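Plement
About us

Home / About / Open house / Visits / Contact

Who we are

Plement teaches robot arms to do chores on a table. We have been at it for six years, in a room with a lot of windows and a ceiling that shows all of its plumbing. We are a small company. Our work is the kind your aunt would call "putting things away," and she would be right, and she would also be faster.

We write the software that decides where an arm should go, how it should hold a thing once it gets there, and when it should give up and ask for help. That last part is most of the software. Our customers are kitchens, labs and packing rooms where somebody spends a good part of the day moving small objects from one spot to another and would like to spend it some other way.

The arms come from other people. We buy them, bolt them up, and then complain about the cables for several months.

How we got here

The company started as a side project inside a catering supply firm called Skundska, which wanted a machine to sort returned trays and bowls. The machine was supposed to take one summer. At the end of the summer it could pick up a tray, provided the tray was the right tray and the sun was behind a cloud. Skundska was very polite about this. They let us take the arms and the name we had given the project, and they are still a customer, so somebody over there has either faith or a long memory.

Our first program was called Trorkell. It is retired now, but parts of it still turn up in the current one, usually late in the evening, usually when something has stopped moving. We keep meaning to clean it out. There are 1094 open notes in our bug list and a fair number of them just say "Trorkell again."

From there we moved on to shiny things. Shiny things are hard. A glossy black bowl reflects the lights, the windows and the arm that is coming to get it, and a camera takes all of that at face value. We spent a whole winter on reflections. We would like to say we have solved them, and on a gray day we do say it.

What we do all day

We set a table. We ask the arms to move what is on it. They do, or they don't, and we write down which. Then we set the table again, slightly differently, and go on like that until lunch.

The setting of the table gets more argument than you might expect. Put everything in neat rows and the arms look brilliant and learn very little. Throw it down any old way and you learn a great deal, mainly about patience. We try to stay between the two. A good table has something wide, something small and something in the way.

The something in the way is often a plant. Leaves have no proper edge as far as a gripper is concerned, and they forgive nothing. Visitors like the plant best, and we have stopped minding.

The open house

Once a year, in August, we open the doors and let people in to watch. It began as a favor to the school down the road and has grown into the one day when we all tidy our desks. Well, most of us. Some of the equipment has been in the same pile for so long that it counts as furniture.

We don't stage the demonstration. What you get is a regular working session on the big wooden table with the arms coming down from overhead, and our people at their desks behind it, doing their regular work or making a good show of it. If an arm stops to think for a while, you will be there for the thinking. We have had guests applaud a successful grasp, and we have had guests applaud a failed one out of kindness. Both are welcome.

Last year's guests included a bakery, two rival book clubs and a party from El Ouafi, the architects upstairs, who had wanted for ages to find out what the humming was. They asked the best questions of the day. They also had views on our ceiling.
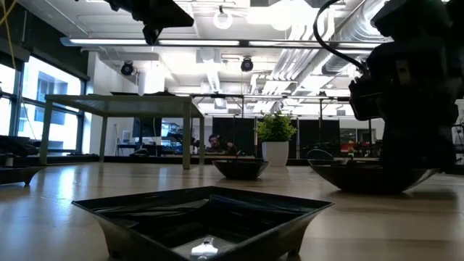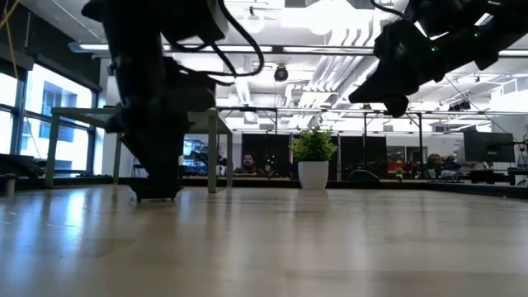

The wooden table on open house day, with both arms at it and the potted plant in its usual job.

What visitors ask

Will it take my job? If your job is moving one bowl to the left with great care, we should talk. Otherwise you have some time.

Why is it so slow? We run the arms well below their top speed when guests are in the room. They are also fairly slow when guests are not in the room, but the first answer sounds better.

Does it know what a bowl is? It knows where the rim is, most days. We have found that you can get a long way through life on that.

Can I drive it? Yes, for a few minutes, with one of us beside you and a hand near the stop button. Children under 7 need a grown-up with them. The children tend to do better than the grown-ups, who grip the controls as if they were landing a plane.

Has it ever broken anything? We buy our dishes in bulk.

What we're like to work with

We'll tell you early if your problem is a bad fit. A fair number of the people who write to us need a shelf, or a cart, or a second pair of tongs, and we have sent several of them off to buy exactly that. It hasn't made us rich. It has made us some friends in the shelving trade.

If your problem is a good fit, we start by asking for your actual objects. Please send the scratched ones. A box of brand-new samples tells us how your things look in the catalog, and the arms will never meet them in that condition. We then run 2000 tries with them on our own table before we bring anything to yours. You get the full record of those tries, including the embarrassing stretch near the start. There is always an embarrassing stretch near the start.

After that we come to you, set up, and stay until your staff are bored with us. Boredom is how we know a system is working. As long as people are still gathering around to watch, we leave a spare part or two on site and keep our phones on.

Things we don't do

We don't make walking robots, talking robots or anything with a face. We were once asked to add eyes to an arm for a trade show. We glued them on, everybody in the office felt watched for a day, and off they came.

We don't film customers' work and put it on the internet.

We don't promise dates over the phone.

Coming to see us

The open house is free and needs no ticket. Doors open at 10 in the morning and we start sweeping around people's feet at 4. Coffee is made by a human being, after an experiment we prefer not to discuss.

School groups can come at other times of year if they write to us first. Mornings suit us best, before the sun gets around to the big windows and the arms start having opinions about glare. Tell us how many are coming and whether anyone needs a chair, and we'll clear some space near the front.

Wear shoes you can stand in. Please keep bags off the wooden table, as anything left there is fair game and will be treated as part of the exercise. One guest's lunch box was picked up, turned over and set down very neatly in the wrong place, and it remains one of the cleanest grasps we have on record.

Write to us through the contact page. A person reads the messages, generally after lunch.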